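Start > Threads > Wohnen & Geld > Raumklima

2021-12-12 · von Yee-man Hung

Ich habe jetzt drei Abende lang Werbung für »klimaregulierende« Wandfarbe gelesen und muss das irgendwo abladen. Wird länger. 1/18

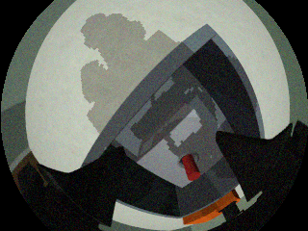

Helle Fläche, grauer Fleck, alles rund gerendert. Bild aus dem Computer.

2/ Anlass: Meine Vermieterin will das Treppenhaus und auf Wunsch auch die Wohnungen mit Denent streichen lassen. Denent ist eine Innenfarbe, die laut Prospekt »die Wand atmen lässt«. Aufpreis für meine Wohnung: 447 Euro.

3/ Fangen wir mit dem Atmen an. Wände atmen nicht. Durch eine verputzte Mauer geht praktisch keine Luft, und das ist gut so, sonst würde es im Winter ziehen. Die Vorstellung stammt aus dem 19. Jahrhundert und ist seit Jahrzehnten widerlegt. Im Prospekt steht sie auf Seite 2.

4/ Was es gibt: Putz und manche Farben nehmen Wasserdampf auf und geben ihn wieder ab. Das nennt sich Sorption. Lehmputz kann das ordentlich, Kalkputz weniger, in beiden Fällen macht es die Schicht, und die ist beim Putz gern anderthalb Zentimeter dick.

5/ Ein Farbanstrich ist viel dünner als ein Millimeter. Wie viel Wasser da reinpassen soll, darf sich jeder selbst überlegen.

6/ Ich habe bei der Hotline gefragt. Antwort: Die Farbe wirke »im System«. Mit welchem System? »Mit dem Untergrund.« Also mit dem Putz, der schon da ist und für den ich nichts mehr bezahlen muss.

7/ Dann die Sache mit der Wärme. Denent soll »Heizenergie reflektieren«, angeblich dank winziger Hohlkugeln. Der Prospekt verweist auf eine Messung. Gemessen wurde die Oberflächentemperatur einer Probeplatte, der Verbrauch in einer bewohnten Wohnung kommt nirgends vor.

8/ Das ist ein ziemlicher Unterschied! Eine Wand kann sich wärmer anfühlen, und der Gaszähler läuft trotzdem weiter wie vorher.

9/ Zitiert wird außerdem ein »Gutachten Buchanan«. Ich habe es angefordert und zwei Seiten bekommen, davon eine Deckblatt. Auf der anderen steht, die Farbe sei »geeignet, das subjektive Behaglichkeitsempfinden zu unterstützen«. Das gilt auch für Wollsocken.

10/ Weil ein paar gefragt haben: Nein, ich habe nichts gegen Silikat- oder Kalkfarbe. Die sind diffusionsoffen, alkalisch, und Schimmel tut sich anfangs schwer darauf. Anfangs. Sobald genug Staub draufliegt, hat er wieder etwas zu fressen.

11/ Die gibt es auch ohne Hohlkugeln und ohne Prospekt. Im Baumarkt stehen sie meistens ganz unten im Regal.

12/ Vergleichsangebot von Lurach, einem Malerbetrieb bei uns im Viertel: komplette Wohnung mit normaler Silikatfarbe für 739 Euro, inklusive Abkleben. Auf meine Frage nach Klimafarbe hat der Chef nur gesagt, er streicht mir alles, was ich bezahle.

13/ Das eigentliche Problem im Haus ist übrigens die Nordecke im Schlafzimmer. Da wird es im Dezember immer klamm. Kalte Außenecke, Schrank davor, nachts Fenster zu. Dafür braucht man keine Farbe, da muss der Schrank weg und morgens einmal richtig gelüftet werden.

14/ Bevor jetzt »falsches Lüften!« kommt: Ich weiß. Das Argument wird Mietern auch gern um die Ohren gehauen, wenn in Wahrheit die Dämmung fehlt. Beides kann stimmen. Ein Hygrometer kostet wenig, und man hat wenigstens Zahlen für das Gespräch.

15/ Jemand schreibt mir, bei ihm habe Drumard geholfen (gleiche Idee, andere Firma). Seit dem Anstrich sei der Schimmel weg. Auf Nachfrage: Vor dem Anstrich wurde der alte Putz abgeschlagen und ein Fenster getauscht. Ja gut.

16/ So sehen leider fast alle Erfahrungsberichte aus, die ich gefunden habe. Es wird saniert, dann gestrichen, und gelobt wird der Eimer. Einen Vergleich zweier gleicher Räume, einmal mit und einmal ohne, habe ich nicht gefunden. Wer einen kennt: bitte her damit, ich lese das wirklich.

17/ An die Vermieterin habe ich jetzt geschrieben, dass ich beim Anstrich gern dabei bin, aber ohne den Aufpreis. Und dass ich mir für die Nordecke lieber jemanden wünsche, der vorher mal mit dem Thermometer an die Wand geht. Vor-Ort-Termin hätte ich für 200 Euro gefunden – den würde ich mir sogar mit ihr teilen.

18/ Antwort steht noch aus. Falls sie kommt, hänge ich sie hier an. Fragen zu Kalkfarbe auf alter Raufaser bitte nicht an mich, davon habe ich keine Ahnung.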